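# Sorting out the snack table

I've been putting off the snack table since April, and last night I finally cleared it and started again.

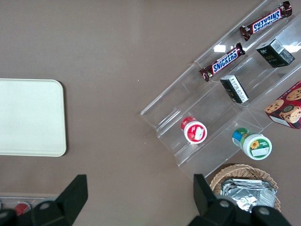 The table lives at the end of the hall, between the kitchen door and the room where we hold the sewing nights. Most weeks there are 13 of us. People arrive straight from work, a few of them without dinner, and by half past seven someone always wants something sweet. For a long time the system was a shopping bag on a chair. You put your hand in and took what you found, and the good things went to whoever arrived first.

Niamh Hegarty was the one who suggested a stepped rack. She used to work in a chemist's and said that anything lying flat on a counter gets ignored. I wasn't convinced, but I found a clear acrylic one second-hand for a couple of dollars less than a new one and brought it home on the bus. It needed a wash. I used warm water, a drop of dish soap and a soft cloth, and left it to drain on a tea towel overnight. Don't use the scratchy side of a sponge on acrylic. I did that to a cake cover once and it has looked foggy ever since.

There was an old price sticker on the back which took longer to get off than the rest of the cleaning. Eucalyptus oil did it in the end, after I'd tried hot water and a fingernail.

The rack went through a few arrangements before I settled on one. My first thought was to put the biggest packets on the top step, but they blocked the light and made the whole thing feel like it might go over. Then I tried one kind of thing per step, and that looked very tidy until I remembered we never have enough of one kind of thing to fill a step. So now the chocolate bars go up high, where people look first, and the boxes go lower down. The Snickers are lying along the steps instead of standing up, as they slide if you stand them. The chocolate chip cookies are in a box, so they can sit down low and behave themselves.

I also turned the rack on an angle. Square on to the edge of the table it made a sort of wall, and anyone coming from the kitchen side had to reach over the top. On the diagonal you can get at it from both sides. Gobnait Brennan says it looks crooked and straightens it whenever she goes past. I turn it back.

The cream tray is for wrappers and for whatever people put down while they're deciding. I thought about a bowl, but bowls fill up with pins and thread ends and then no one wants to touch them. A flat tray with a low edge gets wiped. I keep it well over to the left so there's clear table in between for a mug.

A few practical notes, mostly for Mutua Rashidi, who is taking over the table while I'm away:

- The spare stock is in the cupboard under the urn, second shelf. Anything with nuts stays in its own wrapper and doesn't get tipped into a dish.
- Put out a little at a time. A full rack gets emptied and a half-full rack lasts the evening.
- Small boxes tip over on the steps if they're put down on their narrow end. Lay them down.
- The tabletop marks if you leave a hot mug on it. Coasters are in the drawer with the tape measures.
- Receipts go in the envelope on the fridge. There was $87 in there when I last looked, and it should cover the next few months.

Noreen Phelan has asked for fruit. I have nothing against fruit, but it doesn't sit well on a stepped rack. We tried mandarins and they rolled onto the floor. If she'd like to bring a bowl of them and take home what's left, there's plenty of room on the table.

The other thing still to do is labels. Edvin Backlund has a label maker and offered to print some small ones for the front of each step, with a suggested coin amount. I'm in two minds. The honesty jar has worked without labels so far, apart from the one time it was used to hold a door open. I'd prefer to leave the front clear for now and see how we go.

I still have to find somewhere for the rack over the holidays, when the hall is let out to other groups. It won't fit in the cupboard with the urn. I measured it against the bottom shelf of the linen cupboard at my place and it should go in there if I move the picnic rug, so that's the job for the weekend.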